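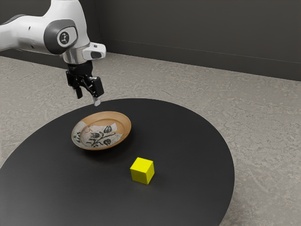

What do you do at a robot club?

You write instructions for a robot, try them out, find out what went wrong and change them.

That is most of it. At the Rorkville Robot Club we meet after school in the library, and anyone from age 9 upwards can join. You don't need to have done any coding before. You don't need your own computer either.

What is a robot arm?

A robot arm is a machine that can move a tool from one place to another. It has stiff parts, called links, and bendy parts, called joints. Your own arm is a bit like this. The bone between your shoulder and your elbow is a link, and your elbow is a joint.

At the end of a robot arm there is usually a tool. A robot in a car factory might have a tool for welding or for spraying paint. Our club uses a gripper, which is a tool for picking things up. It has two fingers that move together and apart. It has no thumb and no palm, so it can't pick things up in all the ways you can.

Is the robot real?

The one we program in our first term is a simulation. A simulation is a kind of pretend world inside a computer. The program we use is called Pluvon, and it has a room, a table, a robot arm and some objects. It also has rules about how things fall, slide and bump into each other. If you let go of a cube in mid-air, it drops.

Real arms cost a lot of money and can hurt people if they are used carelessly. With a simulation, every pair in the club can have an arm of their own, and if you crash it into the table you press Reset and start again. Everyone crashes it into the table.

What is the cube task?

The cube task is the first big job in the club. There is a round black table with a yellow cube and a plate on it. You have to get the robot to pick up the cube and put it on the plate.

You could do this yourself in about a second, without thinking. The robot can't, as it only does what it has been told. So you have to break the job into small steps. Most people's first list looks something like this:

Open the fingers.
Move above the cube.
Move down.
Close the fingers.
Move up.
Move above the plate.
Move down.
Open the fingers.

This is a good list, but it isn't finished. How far is "down"? If it is too far, the fingers hit the table. If it isn't far enough, they close on nothing. You also need to turn the gripper so the fingers line up with two opposite sides of the cube. If they meet the corners, the cube can twist round or shoot off across the table.

A list of steps for doing a job is called an algorithm. A recipe is an algorithm too, and so are the instructions for building a model plane.

How does the robot know where things are?

Each place in the Pluvon room has three numbers. One says how far across it is, one says how far forward and one says how high. These are called coordinates. You may have used two coordinates at school to find a square on a map. A robot arm needs the third one as well – it has to know about up and down.

In the first few weeks we tell you the numbers for the cube. Later on the cube is put somewhere new each time, and your program has to find it by looking for its colour. Yellow on black is quite easy for a computer to spot. The plate is harder. It has an orange rim and a dark painted pattern in the middle, so there is more than one colour to look for.

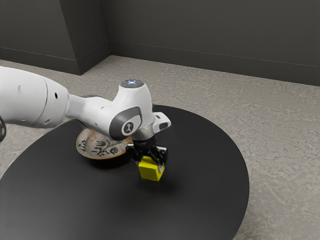 Page last updated: May 21, 2019

What makes a good grip?

The fingers need to press on opposite sides of the cube. When the cube is held just above the table, like the one in this picture, its shadow falls on the table underneath. Looking at the shadow helps you tell whether the cube has been lifted or is still resting on the table.

How hard the fingers squeeze matters too. In Pluvon you set the squeeze with a slider that goes from 0 to 100. A setting of 35 works for the cube. With a very low number the cube slips out on the way up. Try a few different numbers yourself and write down what happens.

What is a bug?

A bug is a mistake in a program. When you fix it you are debugging. These bugs come up every year:

The fingers close before the arm has got to the cube.
The arm goes straight across instead of up and over, and knocks the plate.
The fingers open too high up, and the cube bounces off the plate.
Two steps are in the wrong order.

Change one thing at a time when you are debugging. If you change four things and the program starts working, you won't know which change did it.

What is the Radumar Challenge?

The Radumar Challenge is a competition for school and library clubs, held every January. Last time 61 clubs entered, with over 390 children between them. Each team gets the same table and the same objects, but they don't find out where the objects will be until the day. Teams get points for finishing the task, and lose points for knocking things over.

Our team is called Ojo, which is the Spanish word for eye. The team picked the name when they were working on the part of the program that looks for colours. You don't have to be in the team to be in the club, and lots of members never enter.

Words to know

Algorithm – a list of steps for doing a job
Bug – a mistake in a program
Coordinates – numbers that tell you where something is
Gripper – a tool that holds things
Joint – a part of a robot that bends or turns
Link – a stiff part between two joints
Simulation – a pretend world inside a computer

Something to try at home

Put a cup and a plate on a table. Ask a grown-up to shut their eyes and be the robot. Tell them how to put the cup on the plate, using only words like left, right, up, down, open and close. Use a plastic cup.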